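Print this page | E-mail this release

Clondent Brings Its Packers Into the Teaching of Robots

Clondent, the homewares packing firm, said in February that 50 of its packing staff will spend part of each shift showing robots how everyday goods are handled, using grippers held in their own hands. The company is working with Brevico on the program, and we could not be happier with how warmly people have taken to it!

Handling practice with a woven wicker piece, hand-held grippers in use

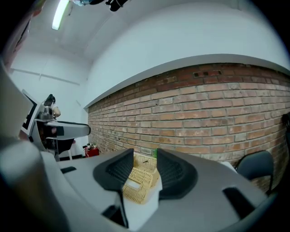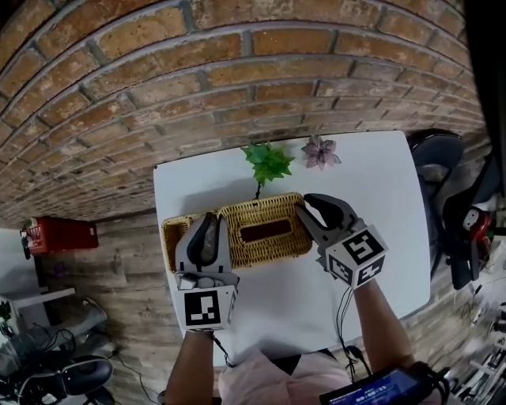
"Our packers know which things dent and which things slide, and that knowledge took them years to gather," said Ermelinda Figueiredo, head of operations. "We wanted it to come from them, and we wanted them paid properly for it."

Everyone who joins gets a new job grade and keeps their regular hours - a point the staff council asked for early on and was very glad to see in writing. Training lead Philomena Mac an tSaoi will run the sessions, with places for 184 more employees next year.

Related releases
Clondent opens new break room at Rebelo site
Fimard renews packing contract
Spring hiring at Clondent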